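Most brush cleaners sold to sign painters are overpriced, and I doubt the Udix tub is any exception. My quills last on plain mineral spirits and lard oil.

1. Wipe the brush on a rag, pulling from ferrule to tip. Don't twist it.
2. Rinse in spirits and wipe again. Repeat 5 times, whatever the label says about one dip.
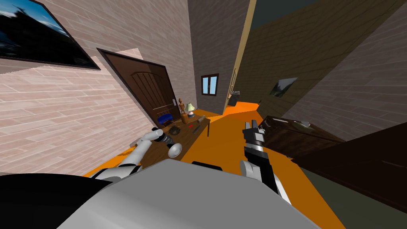
## Oiling

Work in lard oil with your fingers - right up to the ferrule - and shape the tip flat. Lewis Gunn at Darndale swears by motor oil. I tried it for roughly 2 months and saw no difference.
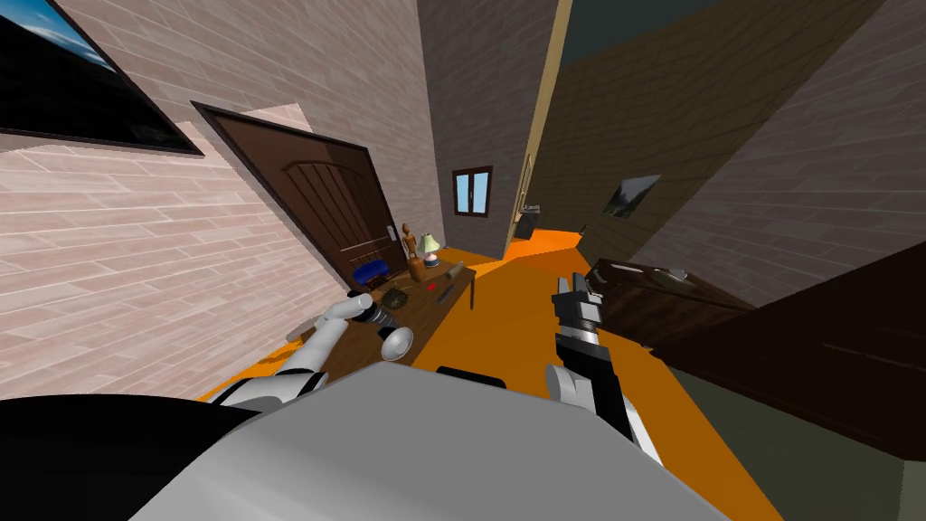 Store them lying flat, and rinse the oil out before you paint again. Leftover oil makes enamel crawl, and then people blame the paint.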